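Second week of teleop, and I finally have enough episodes to say something about it.

The task is hanging tools on a pegboard. I drive the arm with the leader arm, the follower copies me, and everything gets logged: joint positions, gripper opening, camera. Before this I had only done kinesthetic teaching, where you grab the arm itself and push it through the motion. For pick and place with blocks that was fine. For a wrench on a hook my hands were in the way of the camera half the time, and the policy learned things that depended on seeing my sleeve. Raimo Laaksonen watched one of the replays and told me to stop wasting disk.

So I moved to the leader arm from Coltent. It is lighter than I expected and the trigger is stiff. After an hour my index finger hurts. I put a rubber band on the trigger to help it return, and that made the hurting worse, so the rubber band is gone.

The count as of this morning, January 19, 2018, is 609 episodes kept. I wanted 1,000 by the end of the month and I don't think I will get there. A good episode takes me about 40 seconds including the reset, but I throw away a lot. My rule is that if I had to back off and try the hook again more than once, I delete it. Kaisu Rautiainen disagrees with the rule. She thinks the retries are the most useful part, because the robot is going to miss too and it should see what getting out of a miss looks like. I have started saving those in a separate folder and we will train with and without.
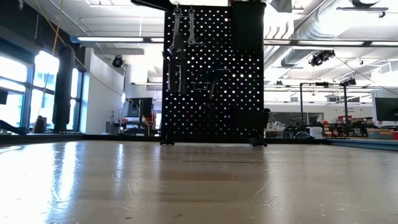
The thing I underestimated was depth. When I sit behind the arm I can't judge how far the wrench is from the board, and I end up tapping the board with it and then sliding up until it catches. The policy has picked up the tapping. It taps even when it is already lined up. I moved my chair to the side for the last few sessions and the approach got much cleaner, though I now drift left at the end and have to watch for that.

Light is the other one. With the windows behind the board, the view changes a lot between morning and late afternoon, and in bright sun the holes turn into white dots. I locked the exposure on Tuesday. All the earlier episodes were on auto. I may have to drop the first 5 sessions or just accept the mix.

Wrenches go better than pliers. A wrench has one sensible place to grab it and the hook goes through the ring. Pliers open up when you lift them by one handle, and then you are hanging a different shape from the one you picked up. Eino Jääskeläinen suggested taping them shut. I haven't, but I'm getting closer to it.

The current policy, trained on wrenches only, gets 6 out of 10 on the long one. Most of the failures are a release that comes too early, with the ring touching the hook but not over it. I looked back at my own demos and I do let go early, trusting it to drop into place. It usually does for me. I will record a batch where I wait a beat and tug down a little before opening the gripper.

Next week is more wrenches from the side chair, then Kaisu's retries. If anyone has logged with a Coltent leader and found a fix for the trigger, leave a comment.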